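Getting On Top of the Sock Pile (and the Rest of the Small Laundry)

May 22, 2024

I did a big clear-out of our dresser in April and ended up with 18 single socks on the bed. Eighteen! I don't even like half of them. So this month's tips are all about the small stuff - socks, washcloths, dish towels, the little things that eat up more time than the sheets ever do.

Start at the hamper. I keep a zippered mesh bag hanging off the side of ours, and socks go straight into it when they come off. The bag gets zipped and thrown in the wash with everything else, and then into the dryer the same way. Don't stuff it. If it's more than half full the ones in the middle come out still smelling like feet, and then you're doing it all over again.

Turn them right side out after washing, not before. I know people argue about this (my inbox certainly does), but the inside is where the sweat and the lint are, so that's the side I want facing the water. Wool ones I wash cool and dry flat on a towel on top of the radiator cover. I shrank a lovely gray pair I bought at the market in Mistlow and I'm still cross about it.

For stained soles, I mix 3 tablespoons of washing soda into a dishpan of hot water and let white cotton socks sit in it for 60 minutes before they go in the machine. Wear gloves, and keep wool and silk well away from it. If the water turns a horrible brown you're doing it right. 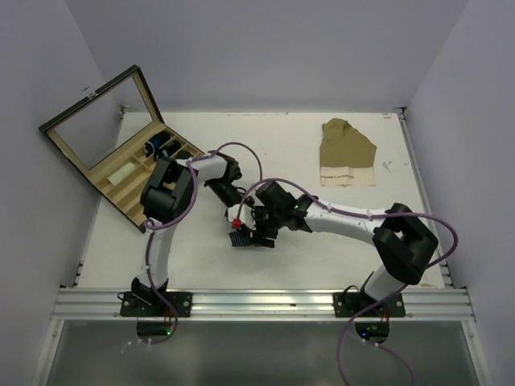
Folding next. I gave up on balling years ago because it stretches out the cuffs, and a stretched cuff is a sock that spends all day around your heel. Lay one on top of the other, fold the toes up to the middle, then fold the top down over that. They'll stand up on their own in a drawer if you pack them snugly enough, and you can see every pair without digging. Thick hiking socks won't cooperate, so I just fold those in half and put them at the back.

You don't need fancy dividers, by the way! Shoebox lids are fine, and so are the bottoms of cereal boxes trimmed down with scissors. I did pay for a set from Grallum once and they slid around every time I opened the drawer, until I put a strip of rubber shelf liner underneath. Now they stay put.

Singles get a jar on top of the dryer. Anything still in there after 5 weeks becomes a cleaning rag. Old cotton socks are wonderful for blinds - slip one over your hand, dampen it a little and run your fingers along each slat. Fuzzy ones pick up dust from baseboards better than any duster I've owned, and a long tube sock filled with rice and knotted at the end makes a decent draft stopper for a narrow window.

A reader in Roratstead wrote to ask about dish towels that won't soak up water anymore. Skip the fabric softener, that's nearly always the trouble. Run them through a hot wash with a cup of white vinegar and no detergent, then again as normal. New towels need a couple of washes too before they're good for much besides pushing the water around the plate.

Next month I'm tackling the linen closet, so send me your fitted sheet methods. Mine is still mostly rolling it up and shutting the door fast.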